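The Desk That Would Not Stay Clear

A desk has one job, and mine had given it up by July. The sage-green top I'd picked for its calming effect was under so much paper that I took the calm on faith. So I cleared it, down to the wood grain, and made a rule: everything that came back had to argue its case.

The mouse got in without a hearing. It's black and it works, and nobody has ever written a love song about one. I did try a trackpad from Flomimix for 3 weeks, and my wrist still brings it up.

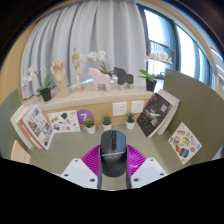

Then came the succulents, which do no work at all. I bought them at Sotomayor, the garden shop that will sell you a plant and then a pot and then, if you're weak, a smaller pot. They ask for almost nothing, and they stand along the back where a sleeve can't reach them. Plants at the front of a desk end up in your coffee.

The purple disc with the 7 on it failed every test I set. It has no use. I put it in a drawer, missed it, and took it out again the same evening (the rule was mine, so I felt free to bend it).

Sockets were the real luck. They sit right in the back panel, above desk height, and I no longer crawl around on the floor with a charger in my teeth. Plarkier wanted $326 for a cable box that would have hidden the problem - a handsome box, too.

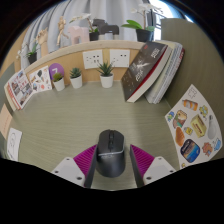

On the desk: the mouse, with three succulents keeping watch.

The ledge above the desk is still under review. Things drift up there when they lose their case down below.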